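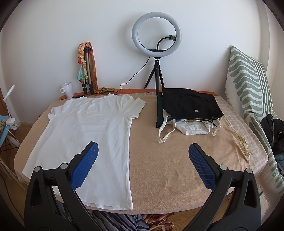 Can I set up the Walora folding kit on a table I already own?

Most tables will do, as long as the top doesn't rock and you can reach the front edge and both sides without moving furniture. A padded top works well, and so does a bare one with a blanket over it.

Section 8: Table Setup and First Shirt

By now you have both Boltus fingers built, the pads glued, and the controller talking to your laptop. This is the fun part! Set aside an evening, put your tools within reach, and work through the steps in order. If you skipped the finger assembly in Section 7 because you bought the pre-built pair, check the pivot pins first. They can loosen in shipping, and a loose pin will show up later as a pad that won't hold its angle.

What you need

The assembled gripper
The Iltska controller with its power supply
A 2 mm hex key
A soft cover for the table, if the top is slick
One plain short-sleeved T-shirt, cotton, medium or large
Four or five other pieces of clothing for later

Preparing the table

1. Push the table up against a wall. A plain wall is best for the tracking software, though ours coped fine with brick in the shared shop.

2. Lay the cover over the top and pull it mostly smooth. Small wrinkles are fine. Big ridges are not, as the pads will catch on them and try to fold the cover along with the shirt.

3. Tuck or pin any loose ends that hang over the front edge.

4. Turn on your room lights and leave them the way you plan to use them. If you have a ring light, stand it at the back of the table behind the work area. You only need it after dark or in a basement.

Note: Changing the lighting halfway through calibration means starting the calibration over. We have all done it.

Checking the pads

5. With the controller off, open and close the fingers by hand. They should move together like mirror images, with no scraping.

6. Run a fingertip over the grid on each pad. Pick out any lint with a dry toothbrush. Don't use alcohol on the pads — it dries out the rubbery surface and they lose their bite.

7. Tighten each pivot pin until it is snug, then back it off by a hair. The joint should swing freely with no wobble from side to side.

Caution: Keep your fingers out of the linkage once the controller is powered. The motors are small but they pinch hard, and they don't slow down for skin.

Calibrating the grip

8. Power up the controller and open the Kusuma app. Choose Setup, then Soft Goods.

9. Set the closing force to 9. That number suits T-shirt cotton. Go lower for thin knits and a little higher for towels.

10. Spread the T-shirt flat with the neck toward the wall and the hem toward you. Leave the sleeves however they land.

11. Bring the open gripper down over the hem and press Close. The pads should gather a small pinch of cloth and hold it when you lift.

12. If the pads slide off, raise the force by one and try again. If they grab the table cover too, lift the gripper slightly and retry before you touch any settings.

13. Press Save when you get 8 clean lifts in a row. The app keeps the count for you.

Note: The app times out after 59 seconds without input and goes back to the main menu. Your force setting is kept, but the lift count is lost.

Your first fold

14. Grip the hem at one corner, lift, and carry it up toward the neckline. Open the pads and let the cloth drop.

15. Do the same with the other corner, then fold in the sides. Go slowly. The first one will look like a crumpled napkin, and you should be thrilled with it anyway.

16. Once plain shirts feel easy, try a mixed pile. Straps are the best practice we've found, as they slip, twist, and loop around whatever is next to them. Scarves with knots come a close second. Leave zippers and metal buttons for Section 9, which covers the harder pad inserts.

Caution: Don't leave the gripper holding cloth while you step away. The motors stay loaded and get warm. Press Open, then switch off the controller at the wall.

If the fingers drift apart or close unevenly after this section, go back to step 7 before changing anything in the app.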